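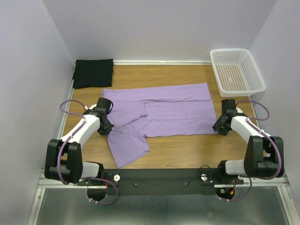

## Progress report: garment handling cell, visitor day

**Date:** 4/12/19
**Prepared by:** Ankica Stan, Undmont
**For:** Emil Wyss, grants office, Pruvstead
**Work package:** 2, demonstration to outside parties

### 1. Purpose of the day

The funding agreement calls for a working demonstration to outside parties before the end of the second reporting period. The visitor day at Undmont was held to meet that item. Visitors came from Hodžić (contract laundry) and Ketard (linen supply). Panagiotis Vasić ran the cell and Benedito Tavares gave the talk.

### 2. Cell as shown

The cell was shown in its bench form: two arms on a common bar at the front edge of a wood-grain work surface, pale walls behind and to the sides, and a perforated white basket in the back right corner. Garments for the day were a light purple T-shirt and a black item, the latter kept folded at the back left. No changes were made to the arms or the grippers for the event. The mounting bar was re-levelled the day before and the arm cables were re-clipped.

The gripper fingers are the textured type approved at the last review. The earlier smooth fingers have been withdrawn and are held in stores as spares.

### 3. Program

The day was split into two sessions with the same content:

1. Safety talk and sign-in.
2. Short talk on the aims of the project and the control method.
3. Folding, with the shirt laid flat on the work surface and both arms in use.
4. Basket work, in which the shirt is handled in and out of the basket.
5. Questions at the cell.

The second session started late, as the Ketard group was held up at the front desk. Item 2 was shortened to make up the time.

### 4. Basket work

Basket work drew more questions than folding. Both firms receive garments in bulk and seldom see one laid out flat. In their view, picking a crumpled item from a container is the step that decides whether a cell of this type is of any use to them.

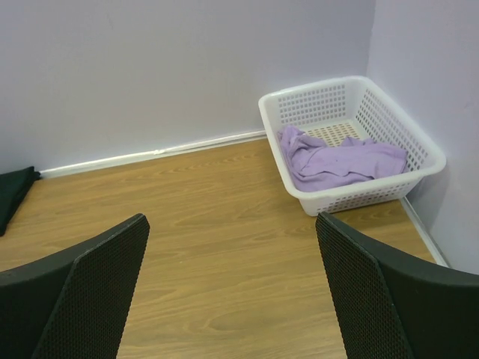 The main technical point raised was the behaviour of cloth near the basket wall. When a garment is bunched against a side panel, the fingers have less room to open, and the approach angle has to change. Vasić explained that the present software picks from a short list of fixed approach angles. A method that works out the angle from the wrist view is planned for the next period and was not part of the demonstration.

Hodžić also asked about dark garments. Black cloth gives little contrast at the folds, and the training set is still weighted toward lighter colours. It now holds 407 recorded runs, of which 100 use dark items. The target for the end of the project is 2000 runs in total, and we propose to raise the share of dark items as the set grows.

### 5. Feedback received

- Ketard would like to see flat items, mainly pillowcases and tea towels, added to the garment list.
- Hodžić asked for cycle times in writing. These will be sent once the timing method is agreed – the present logs include operator pauses.
- Both firms asked whether the basket could be replaced with their own bins. This is possible, but the wall height would need to be checked against arm reach.
- One visitor found the view of the work surface poor from the back row. A second monitor will be hired for the next event.

### 6. Budget and schedule

Spending on the day was within the amount set aside for work package 2. The only unplanned cost was some extra cable clips and a replacement power strip. The schedule is unchanged, and the next demonstration remains set for June.

### 7. Actions

| Action | Owner | Status |
|---|---|---|
| Agree timing method with Hodžić | Vasić | Open |
| Check bin dimensions against arm reach | Tavares | Open |
| Draft revised garment list | Stan | Started |
| Approve change to share of dark items | Wyss | With funder |

Comments on the revised share of dark items are requested before recording resumes. Copy to Dušan Kovačević, Undmont accounts.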